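Iletti fabric wash for coloureds, two months on

The label on the Iletti bottle promises "colour held for 60 washes". I paid more than twice what I give for supermarket liquid, so I wanted to see some of that. My doubts began with the dosing cap, which has three lines on it and no numbers.
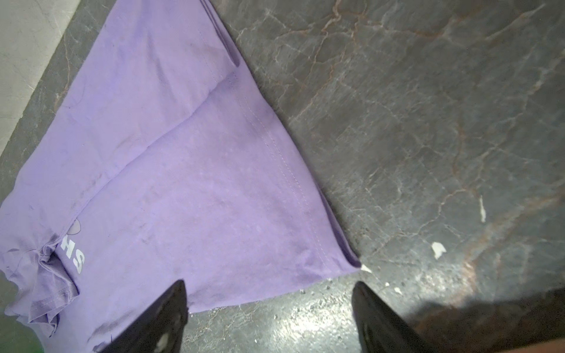
I started in July and used it on everything except towels. Cool wash, short spin, no softener. It rinses out well and the smell is faint, and I'll give it credit for both. Ordinary sweat and food marks came out about as well as they do with the cheap stuff. Cooking oil didn't shift at all until I'd rubbed in washing-up liquid first.

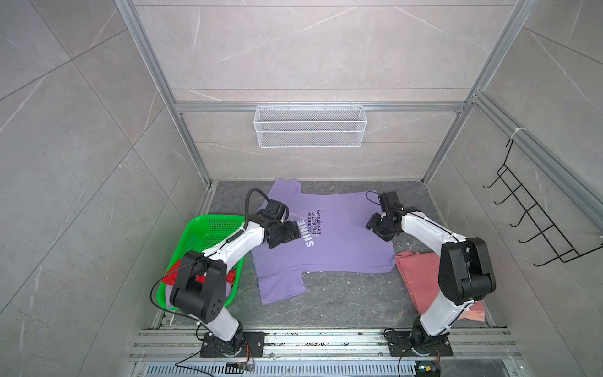 As for the colour claim, my navy work trousers look like navy work trousers that have been washed a lot. Vasco Garcia swears his gym kit has stayed brighter, but he changed his machine in the same month, so I don't know what that proves. The small print says results were "observed on selected fabrics". Which ones?

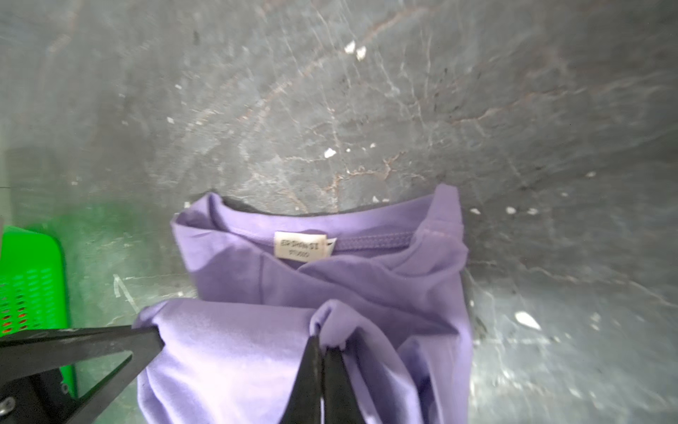

Price and refills

The refill pouch is sold as the thrifty choice. Work it out per wash and you save 4p, provided you never spill any, and the spout is floppy enough that you will.
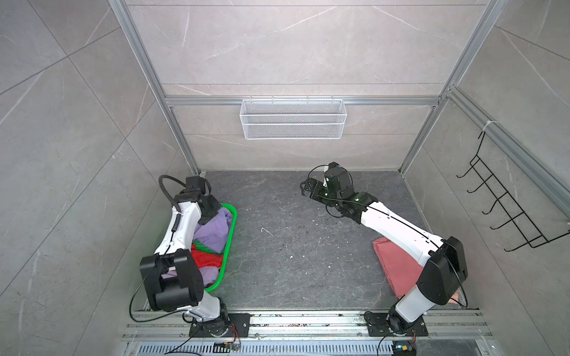

Garia's own liquid does the same job on food and sweat, and its cap has proper markings. I'm finishing the Iletti on bedding and won't be buying another. 2 stars out of 5, both of them for the rinsing and the mild smell.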